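Parcel deliveries to the office on Trasberg Road – leave them in the hall or sign for everything?

Ulance
Posted 28 Sep 2024

We rent two rooms on the first floor of a shared building and the front door is open during the day. Couriers have started leaving everything in the downstairs hall. In June a box of printed brochures went missing and the sender refunded us, but it took 27 days and a lot of emails.

My business partner wants to insist on a signature for every delivery. I think that will just mean more cards through the door and more trips to the depot, which is on the far side of the ring road. What do other small offices do?

Raltow
Signature only for anything dear. For paper, toner and tea bags I let them leave it. You will spend more on petrol going to the depot than you lose in a year.

Petrauskas
I disagree with that. Once the drivers know they can drop and go at an address, they do it with everything, including the things marked for signature. We had that for a whole winter. The tracking said "handed to resident" and the signature was a wavy line.

What worked for us was putting the floor and room in the first line of the address. Most people put the company name first and the room number last, and the last line is the one that gets chopped off the label.

Ulance
Ours does have the room number last. I will change it on the main accounts tonight. The trouble is the smaller suppliers, who each have their own form and some of them have no second address line at all.

Petrauskas
Put it in front of the company name then. "Room 4, Firstname Lastname". It looks odd but it prints. 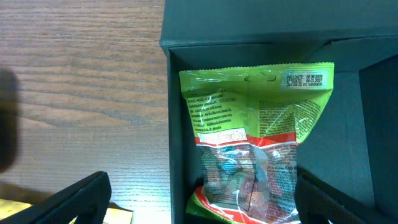
The other thing is to open parcels on the day they arrive and keep the outer packaging until you have checked the contents against the order. Most sellers give you a short time to report a shortage and after that they will not discuss it. I keep the delivery note with the invoice and throw the rest out on bin day.

marshgate_paul
Has anyone mentioned the insurance? Our office contents policy covers goods once they are inside our own door. The shared hall does not count. I only found that out by ringing them. The limit for goods inside is 3000 pounds, with a lower one of 2000 for anything electrical. Worth reading yours before you decide.

Raltow
That supports what I said though. Dear things get signed for, cheap things don't matter.

marshgate_paul
It does up to a point. But a box of brochures isn't dear until you need it for a trade fair the next morning.

Ulance
Which is more or less what happened to us. The money came back but we had nothing to hand out.

kettle_and_toast
We use the newsagent two doors down as a pick-up point. It is open until eight and they are used to it. The only drawback is size, they won't take anything you can't carry under one arm. Heavy stuff still comes to the office.

Raltow
Pick-up shops are fine until the week before Christmas. Ours turned parcels away last year and they went back to the sender.

kettle_and_toast
Never had that here. Depends on the shop I suppose.

Petrauskas
Ask the landlord for a lockable cupboard in the hall as well. Ours said no to start with and then agreed when three tenants wrote in the same week. The regular drivers have the code.

marshgate_paul
I wouldn't give a code to drivers. They change every month on our round.

Ulance
Thanks all. I have moved the room number to the front on the accounts I could get into, and I'll ring the insurer. My partner has seen the thread and still wants signatures for everything, so we will try it for a month and I will do the depot runs on my way home.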